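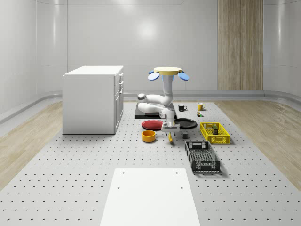 Figure 1. Simulated work cell with the arm above the small yellow object.

2. Demonstration at Trarero

2.1 Purpose

Our group attended the open day at Trarero on May 17, 2021. The part relevant to this report was the simulation demonstration led by Nerea Carretero. Kaan Ertürk took notes on the setup and Carmela Bravo recorded the timings.

2.2 Setup

The cell is modeled in Zuton, the simulator used in the company's training room. A white arm on a black base plate stands on a perforated tabletop. Mugs, plates and a bowl are placed near the arm, with a yellow crate and a black crate on the right and a white cabinet on the left. The grid of holes lets the operator place fixtures at known positions.

2.3 Procedure

The operator selects an object and a target, and the planner returns a path for the arm. Each trial starts from the same layout and ends when the gripper opens or when 24 seconds have passed. We were shown eight trials. Ms. Carretero then ran a batch of 200 without graphics and gave us the log file, which has 1455 lines.

2.4 Observations

Six of the eight trials ended before the time limit. In the other two, the planner found no path to the black crate. Mugs took longer than plates because the gripper had to line up with the handle first.

2.5 Open points

The log does not store the friction settings. Baltasar Zabala has asked Trarero for them, and the batch results will be added to Section 4 in August.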